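Notes pour l'exposé du dimanche matin
Planifier avec ce que l'on voit : retour sur la pile logicielle Skutari
Justinas Žukauskas

(Diapo 1, titre. Laisser les gens s'installer, ne pas se précipiter.)

Bonjour à toutes et à tous, merci d'être venus si tôt un dimanche, je sais ce que ça coûte et je vous en suis vraiment reconnaissant. Je vais vous parler de logiciel, très peu de mécanique, et surtout de ce petit moment, entre la perception et la planification, où l'on perd tant de soirées.

Rappeler d'où l'on part : en octobre, Skutari se composait de deux programmes qui se parlaient assez mal. Flovent, côté perception, publiait une liste d'objets avec leur pose. Ormsby, côté planification, prenait cette liste pour parole d'évangile. Si Flovent se trompait de face sur une brique, Ormsby calculait une très belle trajectoire vers une prise impossible (pause ici, en général les gens sourient, ils ont tous vécu ça).

(Diapo 4. Laisser l'image un moment avant de parler.)

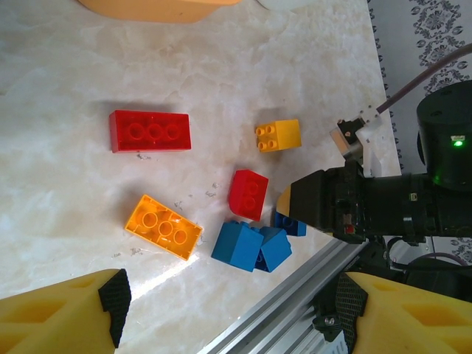
Vue du poignet : briques rouges, jaune, orange et bleues sur le marbre, doigts ouverts.

Prendre son temps sur la brique orange. Elle est retournée, on voit les tubes du dessous, et un détecteur entraîné surtout sur des plots bien visibles n'a plus grand-chose à quoi se raccrocher. Passer ensuite aux bleues, serrées les unes contre les autres, dont une en partie masquée. Pour elles, nous avons cessé de publier une pose unique : Flovent envoie maintenant jusqu'à quatre hypothèses par objet, chacune avec son poids, et c'est Ormsby qui tranche, en tenant compte de ce que la pince peut atteindre.

Dire un mot du marbre, j'y tiens ! Les veines grises, les ombres, la traînée de lumière sous la brique orange, les petites miettes entre les briques : tout cela donne des contours, et notre première segmentation adorait les contours. Le filtre par hauteur au-dessus du plan a réglé une bonne partie du problème. Si quelqu'un demande le seuil, répondre 2 mm, et renvoyer au fichier de configuration.

(Diapo 5, le schéma des processus. Ne pas tout lire.)

Côté commande, la boucle haute replanifie toutes les 42 ms à partir de la dernière estimation, et la boucle basse suit sans attendre. Insister sur l'horodatage. Nous avons passé des jours à chercher un bogue de cinématique alors que les images étaient associées à la mauvaise position du poignet. Je le raconte volontiers, ça épargnera peut-être la même mésaventure à quelqu'un dans la salle.

(Diapo 6, Sturkby. Démonstration si le réseau tient, sinon la capture.)

Sturkby est notre outil de relecture : on rejoue un essai enregistré, on change un paramètre, on compare les plans côte à côte. La suite de régression compte 102 essais et tourne chaque nuit. Montrer le curseur temporel, puis la vue des hypothèses rejetées, celle que l'équipe ouvre le plus souvent.

Terminer sur ce qui reste ouvert : les objets qui se touchent, et le choix de la brique à déplacer en premier quand deux prises se gênent. J'ai un avis là-dessus, mais j'aimerais d'abord entendre le vôtre. Questions, et garder la diapo 4 sous la main.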